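The House Rules, Revised Again

April 29, 2022

14 comments | 30 shares

I write rules for people who wipe jars. It isn't what I put on the form at the dentist's office, where I say "robotics" and let the hygienist imagine something with lasers. But if you want a machine to learn how a person cleans a glass jar, you first need a person to clean a glass jar, over and over, wearing the gear, and that person needs to be told how. Somebody has to type it up. At Cikell, that's me.

The first version of our demonstration handbook was one page long and said, more or less, "act natural." I was proud of that page. I thought it showed trust. What it got us was a pile of recordings in which every operator was natural in a completely different way. One wiped as if the jar owed her money. Another polished the same square inch until I had to get up and walk around the building.

The second version was thirty pages, and I'm less proud of that one. It had a glossary. It defined "jar."

So now we're on the third, and since a few of you asked what goes into a thing like this (two of you, and I'm fairly sure one was my brother), I'm going to go through the parts I'd defend in public.

Rule one is that the straps and cables come before the task. You check every buckle on both wrists, you run the cable where your arm won't drag it, and then you swing both arms through the full reach you're going to need. Only then do you touch the glass. We used to put this at the end, under "Other," which tells you how much thought I'd given it.

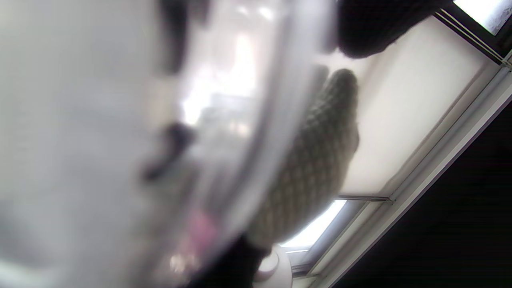
The trouble with a cable check is that everybody agrees with it and everybody skips it. I skipped it myself in August, in front of people I was training, and spent the next take wiping with my elbow glued to my ribs like a man hiding a sandwich. The take looked fine if you didn't know. That's the worst kind of take. A robot trained on enough of those will wipe jars with its elbow in forever, and some poor engineer will wonder where it learned such good manners.

So the rule has teeth now. If the operator notices a snag at any point, the recording gets marked and kept out of the main set. No arguing, no "but the last half was good." We keep the marked ones in their own folder, which has 313 recordings in it as I write this, and I visit it when I'm feeling too sure of myself.

Rule two is about grip. One hand holds, the other wipes, and you don't trade jobs in the middle of a pass. If you have to turn the jar, stop wiping, turn it, get your hold again, and go on. This sounds fussy. It is fussy. A person can turn a jar and wipe it and think about lunch all in the same motion, and the machine has to sort out afterward which of those things was the point.

I took the draft of this rule to a meetup in Rillville, where people who do this kind of work get together to eat dry cookies and disagree. I'd expected to be told it was too loose.

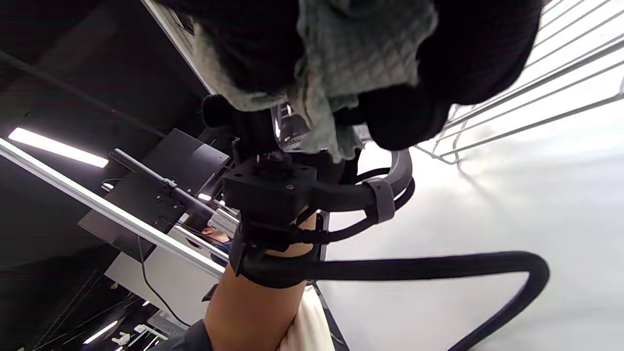
One reply from the back was that I was writing rules for the robot and making the people follow them, and that if a normal person turns the jar while wiping, then turning the jar while wiping is the skill, and I was training it out of them before the machine ever got a look.

I had no good answer. I said something about consistency and took another cookie. On the drive home I came up with several excellent answers, as one does, and by the time I'd parked I had dropped all of them.

What we ended up with is a split. Part of every operator's shift is done by the book, with clean passes and no trading hands. The other part is done however they'd do it at their own sink. Both get labeled for what they are. This annoys the people who like one tidy standard, and I used to be their leader, so I know how they feel.

Rule three covers the cloth. The handbook says to hold it so that a decent patch of fabric is between your fingers and the glass, and to press enough that you'd feel it if the jar shifted. It does not say to fold the cloth. The second version did, into quarters, with a diagram. It took longer to fold the thing than to wipe the jar, and we were building up a lovely library of people folding cloths. Now you pick it up the way it comes.
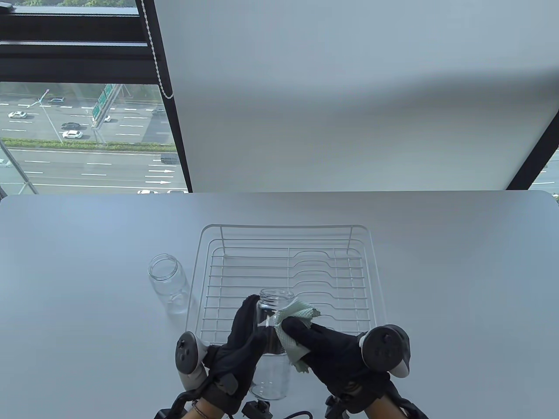
One jar in hand, one standing by the rack.

Rule four is the one that costs money, so of course it's the one I get emails about. An operator does no more than 200 passes in a shift, counting the bad ones. After that they're done, even if they feel great. We borrowed the idea of a hard cap from Kandasamy, the outfit across the hall, who do something with drawers and have much nicer chairs. Their number is different, and I don't know how they got it. I got ours by watching tired people get sloppy and picking a spot before that started. I'd love to tell you there was math.

A tired demonstration isn't a failed one, either, and that's what makes it hard to police. The jar gets wiped. It just gets wiped by someone who has quit looking at it. If you ask them, they'll say they're fine, and they'll mean it.

Rule five: put it down like you'd put it down. No gentle museum placement for the benefit of the cameras, and no banging. If the task calls for the rack, get the jar steady on the wires before you let go, and if you're wiping it in the rack, keep one hand on it the whole time.

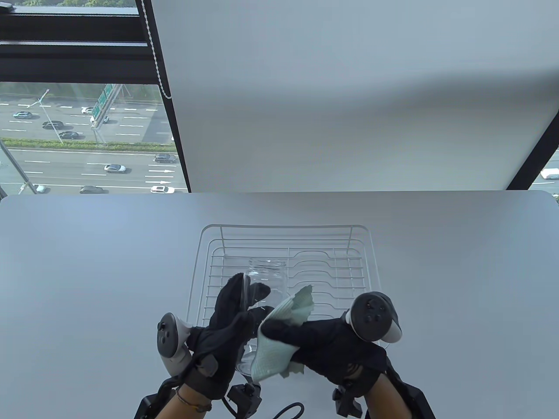

I went back and forth on that last bit. A jar on a wire rack will usually stay where you left it, and a rule against something that usually goes fine is a hard sell. But "usually" does a lot of work in that sentence, and glass is glass. Keeping a hand on it also happens to be what careful people do at home without being asked. When a rule matches what people would do anyway, I figure I should write it down quickly and take the credit.

A few smaller things that made the cut:

Say out loud when you've made a mistake, then finish the pass anyway. A drop in the middle of a wipe is still worth having, as long as somebody flagged it.

Leave the blind alone during a shift. If you want it moved, move it between recordings and write that down.

Anyone can stop a session, for any reason, without explaining. This was in the very first version and it's the only line I've never had to touch.

And what didn't make it: the glossary, the diagram, a section on posture that I wrote after reading half a book, and a paragraph on "mindful wiping" that I will deny in court.

We tried to get the whole thing lined up with the Luteven checklist, which some of the teams we swap recordings with have started using. It mostly fits. They want the grip rule before the cable rule, and I've told them they can have it over my dead body or by the next revision, whichever comes first. They also want the document to say "end effector" in places where I've written "hand." I've been letting that email sit.

If you run this sort of work and your rules are different, send them over. I'm especially interested in anybody who has found a good way to check for tiredness that isn't asking people if they're tired. I'll be starting on version four once I've found out what's wrong with version three, and going by the comments on the shared draft, that should be done by lunch.

14 comments | 30 shares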